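Keep the Bad Ones

Opinion

By Odette Renaud

I have spent most of the past year collecting examples for a system that is supposed to learn how to handle small objects with two arms. A person drives the arms, the computers record everything, and later a model is trained on the recordings. My view after a year of it is that we throw away too much, and that what we throw away is often what the model needed. 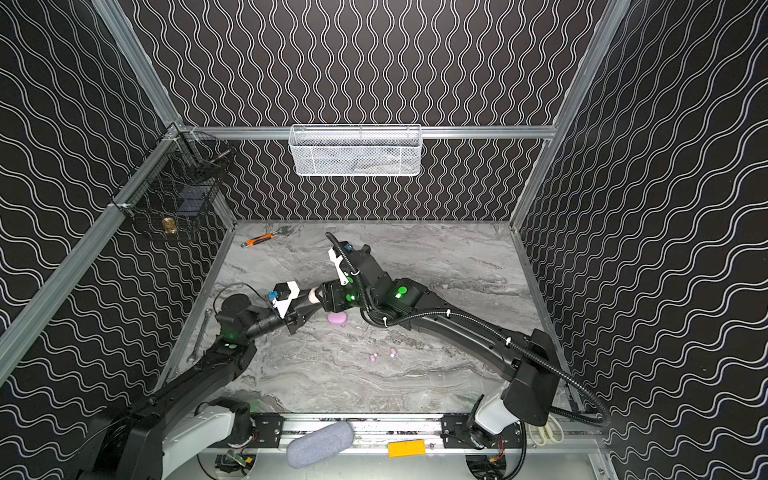
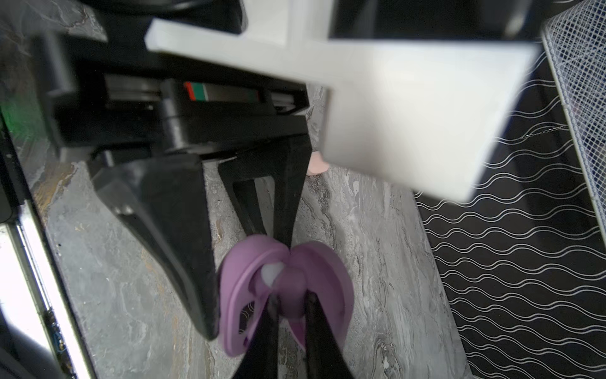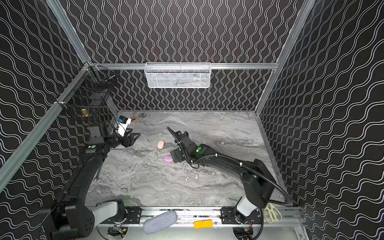

The two-arm cell and its small pink and purple pieces. First and last: the whole cell. Middle: from the small camera at the gripper.

The usual practice in our field goes like this. An operator does the task over and over. Someone reviews the recordings and marks each one as good or bad. Good means the task was finished, quickly, without a fumble. Bad means anything else. The bad ones are deleted, or moved to a folder that has the same fate a few months later when the disk fills up.

When I started on the Brurkia project I did the marking myself, and I was strict. In the first round we recorded 463 examples and I rejected 88 of them. I was proud of that. It felt like quality control, and I had come from a job in packaging where quality control meant taking things off the line.

Then we trained on what was left. The arms learned to go to an object and close on it. When the grasp was right, the rest followed. When the grasp was a little off, the arms carried on as if it had been right and finished the whole motion with nothing in the fingers. Of course they did. I had removed every example of a person noticing a poor grasp and trying again, and there was no way for the model to learn a thing it had never been shown.

I went back to the rejected recordings. A few were useless: an operator had stopped to answer the phone, or the recording had started late. But 42 of them showed a miss followed by a recovery. The operator backs off, opens the fingers, comes in from a slightly different angle, and gets it. I had marked these bad because they took too long.

Kipchumba Temba, who drives the arms more than anyone else in our group, had told me this in June and I hadn't listened. He said that his slow ones were his best ones. I took it for an excuse. He has a light hand on the controls and makes the task look easy, and I wanted more of the easy-looking kind.

The argument against me deserves a fair hearing. Sorin Căpraru, who does the training side, thinks that a model fed on fumbles will learn to fumble. He has a point. If you put in a recording where the operator misses, then recovers, you are teaching the miss along with the recovery. He has seen arms that paused and pulled back for no reason, copying a hesitation that belonged to a tired person at the end of an afternoon. His preference is for a smaller set, all of it clean.

I think he is right about the hesitation and wrong about the remedy. The remedy is to mark more carefully. A recording has a beginning, a middle and an end, and these can be labeled separately. The part where the fingers go to the wrong place can be left out of what the model copies while the part where they come back and get it right is kept. It takes more of a reviewer's time. On our team a plain good-or-bad mark takes less time than watching the recording, and I think that is most of why people prefer it.

There is a second kind of waste, and it happens before anything is recorded. People tidy. They set the objects out in the same spots, facing the same way, and return them there after every attempt. I did this too. It makes the session go faster, and it makes the operator better, since the hands get to know the positions. The model gets to know them as well. Put a small piece a hand's width from its usual place and you find out how little was learned.

I would like to see operators told to put things down anywhere they can be reached. I would also like them to leave the ordinary clutter of a workspace alone. A wrench on the floor of the cell or a pair of scissors at the front edge does no harm so long as the arms can move safely. Whoever buys a machine like this will have a wrench lying around too.

Views from the gripper get the same treatment. They are blurred much of the time, and close things fill them up. Eugénie Charpentier reviewed recordings with me for a few weeks and wanted to drop any stretch where the close view was smeared. But an arm at work will be looking through that camera when things are smeared. If we only train on the sharp moments, we are preparing it for a camera it doesn't have.

None of this means that more is always better. A manager at Nondetti once asked me for 3000 examples by the end of a quarter, and I asked what he wanted in them. He had no answer. The number had come from a slide. We could have given him the same grasp 3000 times and he would have been satisfied until the first demonstration. I would take a tenth of that if it had different operators, different starting positions and a good share of recoveries in it.

What I am asking for is modest. Don't delete on the first pass. Write down why a recording was set aside, in a few words, so that the next person can disagree. Label the parts. Let operators say which of their own attempts they think are worth keeping, and take their answer seriously, because they felt the grasp go wrong before any reviewer saw it. And stop paying by the finished task. Our group did that for a while, and the effect was that people abandoned an attempt as soon as it went badly and started a fresh one. We were paying them to skip the recoveries.

We changed the pay first. The labeling took longer, and Sorin and I still argue over where a miss ends and a recovery begins.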